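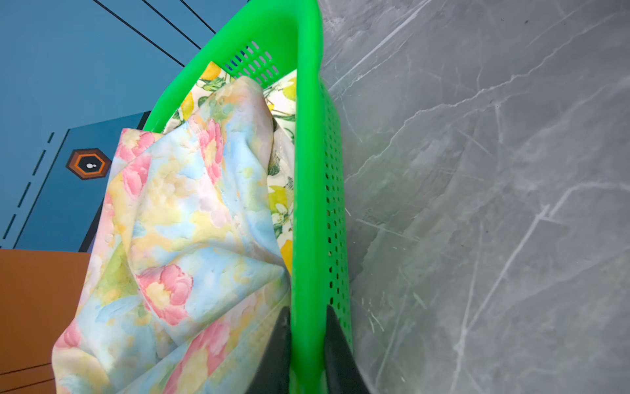

Students > Projects > Household Studies

Washing at Lower Temperatures in Shared Student Housing

March 14, 2022 | Zoila Flores and Efraín Arboleda
6 comments | 4 shares

1. Purpose

The project examined whether residents of Cusgate would accept cooler wash settings for everyday laundry. It was carried out under the supervision of Dr Sorcha Pollock.

2. Method

A questionnaire was sent to all 129 residents and 100 replies were received. Four households also kept a washing diary, noting the setting chosen and the type of load - bedding, towels or clothing.

3. Findings

Most respondents already used a cool setting for clothing but chose a hotter one for bedding. Habit was the reason most often given. Diary entries from the Julden block were incomplete and have been left out. A second round of diaries will begin in April.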